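Rano Planner: Frequently Asked Questions

Last updated Sunday, May 10, 2020

These are the questions we receive most often about Rano, the motion planning and control package for small robot arms. The answers are written for release users, so if you build from the development branch some names can be different. Please read the section which concerns you before you write to the list. Maintained by Benedetta Bianchini and Dimas Raju, Drulano, Clarville office.

General

What is Rano and what is it not?

Rano takes a goal for the gripper, finds a path for the joints, gives it timing, and sends it to the arm controller. It also keeps a simple model of the space near the arm, made of boxes, planes and meshes. It does not detect objects. If you need to find a cup or a pen, you run your own detector and give Rano the pose.

Which arms are supported?

Any arm with six or seven joints for which you have a correct URDF file and a driver that accepts joint positions. We test each release on two arms in our own lab. For other arms we depend on reports from users, and these are collected on the compatibility page.

Do I need a real-time kernel?

For planning, no. For the streaming controller we recommend it, above all if your driver stops the arm when a message comes late. Many users work without it at lower speed and have no trouble.

Can I use Rano together with Morais?

Yes. Morais is our logging and replay tool and it reads Rano topics directly. Start Morais first, then Rano, otherwise the first plan of the session will be missing in the log.

Installation and first start

The installer stops with "kinematics cache not writable". What should I do?

The cache is written in the folder of the user who starts the program. If you installed as root and then start as a normal user, the folder belongs to root. Change the owner of the folder, or delete it and start again. It will be created new and the first start will take a little longer.

Why does the first plan take so long?

Rano computes a table of 3,000 sample postures for your arm and saves it. This happens once for each URDF file. If you change even a comment in the URDF, the checksum is different and the table is computed again. This is a known annoyance and we plan to improve it in September.

How can I see what the planner believes about the world?

Run rano_view with the option --world. You will see the arm and all the obstacles in the model, with their names. If something is in your lab but not in this window, the planner does not know it and will plan through it.

Workspace model: walls, tables and cameras

How should I model a wall near the table?

Use a plane if the wall is flat and larger than the reach of the arm. A plane is very cheap to check. If the wall is made from several panels, one plane is enough as long as they are at the same depth. When they are not, take the panel that is nearest to the arm and put the plane there. You lose a little free space, but the plan is safe.

How should I model the table?

Use a box with the true height of the table top and a generous thickness below it. A common mistake is to use a very thin box. The planner checks the path at separate points, and with a thin box the arm can be above it at one point and below it at the next.

My depth points on the table have holes. Is it a bug in Rano?

Usually not. Bright surfaces without texture are difficult for many stereo cameras, and pale matte walls give the same problem. Rano only reads the points that the camera sends. We recommend to enter walls and tables by hand as planes and boxes, and to use the depth points only for things that move.

A sheet of paper on the table appears as an obstacle. How can I avoid it?

The parameter floor_margin decides how high a point must be above the table box before it counts. A flat sheet should be well under the margin, but if your camera calibration is tilted, one side of the table rises in the data and the sheet comes with it. Correct the calibration first. To raise the margin is a last solution, as low objects will then disappear also.

Why does the wrist camera see the gripper as an obstacle?

Rano has a self filter which removes the points that belong to the arm. It needs a collision mesh for every link, including the linkage bars and the finger pads. Many gripper files from the web have a mesh only for the base. With the fingers open, as here, both finger pads stand well inside the view, and without a mesh they become two obstacles which travel with the arm.
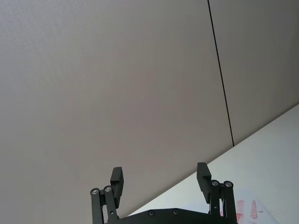
How do I change the speed limit for only one part of a path?

Add a speed zone to the request. A zone is a box in the base coordinates with a factor between 0 and 1, and inside the box all joint speeds are multiplied by this factor. If two zones overlap, the smaller factor is used.

Does the self filter work when the gripper moves?

It works if the finger position is published. The filter takes the last known position of each joint, and if the fingers are not published it assumes zero, and in many files zero means closed. Then the open fingers are outside of the filter and their points stay in the data. Check with rano_view --filter while you open and close.

How large should the filter padding be?

The default is good for most cameras. If you see single points at the border of the fingers, increase it in small steps. With too much padding the object between the fingers is removed too, and your grasp detector will find nothing.

Control

The arm shakes at the end of each motion. Why?

In most reports the reason is a gain that is too high in the driver, combined with a short goal tolerance in Rano. Set goal_settle to 200 milliseconds and look at whether the shaking stops. If it does not, record a log with Morais and compare the commanded and the measured position for each joint.

What does error 82 mean?

The start state of the plan and the real state of the arm are too far apart. It happens when somebody moves the arm by hand after planning, or when the driver publishes old data. Plan again from the current state. If the error comes every time, compare the clocks of the two computers.

Can I stop a motion from my own program?

Call cancel() on the handle you received from execute(). The arm slows down along the path and does not stop at once. This call is not a safety function. Always have the emergency button of your arm in reach.

Is there a limit for the number of waypoints?

The limit is 2,000 for one request. Longer paths must be divided. Let the parts share one waypoint, so the timing at the join can be computed correctly.

Help and license

Where do I report a bug?

Write to the user list with your Rano version, the URDF file and a Morais log. Please do not send a video only. We like to see videos, but we cannot replay them in the planner.

May I use Rano in a commercial product?

The planner and the viewer are free for any use. The streaming controller needs a license if you sell it as part of a machine. Write to Dimas Raju for the conditions, and tell us which arm you use and in which country the machine will be sold.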